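Gremine to replace ageing water mains in Dolum from June

Water utility Gremine will begin replacing cast iron mains in the older part of Dolum in June, starting at the lower end of Skultgate and moving uphill toward the reservoir.

The work covers 18 streets and 173 metered connections in its first stage. The existing pipe will be taken out of service section by section and replaced with polyethylene pipe, most of it pulled through the bore of the old main. Open trenching will be limited to junctions, valve chambers and the points where individual services are reconnected.

Gremine said the cast iron had lost wall thickness along most of Skultgate and that repair clamps were no longer holding for a full winter. Internal scale has also narrowed the bore, which lowers pressure at upper-storey taps during the morning peak. Flushing was tried on two of the side streets last year. Pressure improved for a few weeks and then fell back.

The contract has gone to Ásgeirsdóttir, a civil works firm that relined the Dolum sewer outfall. Crews will work from 7 a.m. to 4 p.m. The firm will keep one lane of Skultgate open to traffic except while the road crossing at the foot of the hill is being cut. Kerbside parking will be suspended on the side being worked on, and delivery bays will be moved to the nearest side street.

Each section will be fed by a temporary surface line laid in the gutter, with ramps at driveways and crossings. Customers will be connected to the surface line before the old main is isolated. The new pipe will be pressure tested, disinfected and sampled before services are transferred. If a sample fails, the section will be flushed and sampled again, and the surface line will stay in place until the result is clear.

Properties with lead or galvanized service pipes will be identified when the boundary valve is exposed. Gremine will replace its own side of the connection at no charge. The owner's side remains the responsibility of the owner, who can have it done by the same crew for a fixed fee of $3,000, provided the trench is still open. That fee covers up to the first fitting inside the building. Restoration of paving or garden beds on private land is quoted separately.

Shops on Skultgate will stay open throughout. Footpath access to every entrance will be maintained with steel plates and handrails.
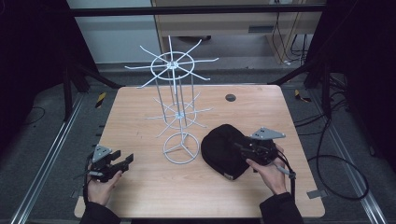
Will the water be shut off during the work?

Each property will lose supply twice, once when it is moved to the surface line and once when it is connected to the new main. Both interruptions are expected to last almost 2 hours, and a card will be left at the door the day before.

Water may look cloudy after each changeover. Gremine advises running the cold tap nearest the meter until it clears, and leaving washing machines and hot water off until then. Customers who rely on water for home dialysis should register with the utility before work reaches their street.

A second stage, covering the streets above the reservoir road, has been designed but has no start date.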